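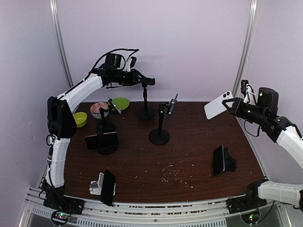
Barnine shares jumped in early trading after the packaging company said it will buy Grostik, the family-run maker of labels and adhesives, in a deal made up mostly of cash. The stock was up as much as 11% before lunch and held on to most of that gain into the afternoon - a very good morning for a name that hardly anyone on trading desks was talking about in the spring.

The two companies have worked together for years. Grostik supplies the labels for Barnine's food cartons, and the two already share a warehouse. What's new is the size of the ambition. Once the deal closes, the combined company will employ 2353 people across its plants and offices, and it expects to serve more than 4000 business customers, from corner bakeries to national grocery chains.

Grostik brings 477 of those workers with it. Barnine said all of them will keep their current pay and benefits through the end of next year, and that the Grostik name will stay on the products. That last part should please a lot of longtime customers, some of whom have been buying the same yellow-boxed label rolls since they opened their doors.

There's plenty here for shareholders to like. Barnine has been paying down debt for three straight years and had the cash on hand to get this done without issuing new stock. It also raised its quarterly dividend to 40 cents a share, up from 36 cents, and told investors it plans to keep that payout steady while the two businesses come together. Raising a dividend on the same day you announce a purchase takes some confidence!

Analysts at Burnis, the brokerage, moved their rating on the stock from hold to buy within hours. In a note to clients, they called the price "fair to both sides" and said the savings on shipping alone could show up in results by the second half of next year. They did flag one risk: paper costs have been climbing, and Grostik has less room than Barnine to pass those increases along.

Rival label maker Väisänen, which had been seen as a possible bidder for Grostik, said it would not make a competing offer. Its own shares slipped a little on the news and then recovered.

The deal still needs a vote from Grostik's owners, and regulators will want their look too. Barnine expects both steps to be finished by August. The company will take questions from investors on a call at 4:30 p.m., and a replay will be posted on its website in the evening.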